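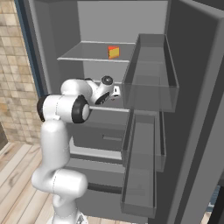

Figure 3. Arm at the reach pose for the upper compartment, external view. The test cube is on the glass shelf.

4. Cell Configuration and Upkeep

4.1 Layout of the simulated cell

The refrigerator cell was built in the Listeck simulator as a copy of the kitchen bay used in our earlier trials. It holds a single arm, a refrigerator with its door open, and the test cube. The door was fixed at one angle for all of the work reported in this section. Door opening was treated as a separate task and is covered in Section 6.

The base position of the arm was the first item to be settled. With the base set too close to the cabinet, the elbow met the shelf edge before the hand could rise to the upper compartment. With the base set too far back, the arm reached the upper shelf almost straight and had little freedom left for correcting its approach. The position finally chosen keeps the elbow bent and raised during entry, as in Figure 3, with the gripper just above the front edge of the shelf at mid-height. From this pose the hand can be sent up to the cube or withdrawn along the same path.

All fixtures in the cell are placed relative to the cabinet and are stored in a single layout file. An operator who needs to move the cabinet edits one entry, and the shelves, drawer and door follow. The door bins are part of the door model and were left empty. They are transparent, and early versions of the depth sensor model returned readings from the cabinet behind them. The sensor model was corrected in May, and earlier runs have been removed from the results.

4.2 Camera mount and hand calibration

The second view in the cell comes from a camera fixed to the hand. Its position was copied from the Tovis bracket on the physical arm, including the downward tilt. The first calibration gave a steady sideways error of 5 mm at the fingertips. The cause was a mount offset that had been entered in the wrong coordinate frame when the arm model was brought over from the older Zostetti package. The error was small enough to go unnoticed while the hand moved in free space, and it appeared only when grasps on the cube began to fail on one side.

After the offset was corrected, the hand view was checked by placing the gripper over a plain work surface and comparing the rendered finger edges with the values in the arm model. 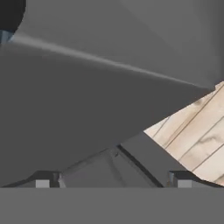
Figure 4. Close view of the gripper, with wood grain visible past the finger tip at right.

The check has one practical limit. At close range the finger covers a large part of the view, and little of the surface remains for comparison. In Figure 4 the useful region is the patch of wood beyond the tip. Operators were therefore instructed to confirm the finger edge first and to use the background only as a second reference. Where the two disagreed, the mount offset was entered again from the source drawing and the check was repeated. Adjusting the offset by eye was not permitted.

4.3 Routine maintenance of the cell

A simulated cell does not wear, but its files change, and small changes build up. A short maintenance routine was adopted for this reason. After every 70 episodes the arm was returned to its home pose, the cube was reset, and the joint readings were compared with stored values. A full reload of the layout file was carried out at each software update. Over the whole study the cell completed 1482 episodes, of which 20 were set aside because a check had failed before or after the run.

Most of these failures came from a contact setting between the cube and the glass shelf. The cube would settle slightly below the shelf surface at reset, and the first contact with the fingers would then push it away at an unlikely speed. The repair was to raise the starting height of the cube and to allow it to come to rest before the arm was released. The contact method follows the Kalniņš formulation supplied with the simulator, and no change was made to it.

Each repair was recorded in the cell log with the version of the layout file before and after the change.

Related items
Shelf contact settings for small rigid objects
Base placement for arms working in narrow cabinets
Depth sensing through clear plastic: a short report

Search this collection Enter title or keyword Go

Contact | Copyright and terms of use | Back to top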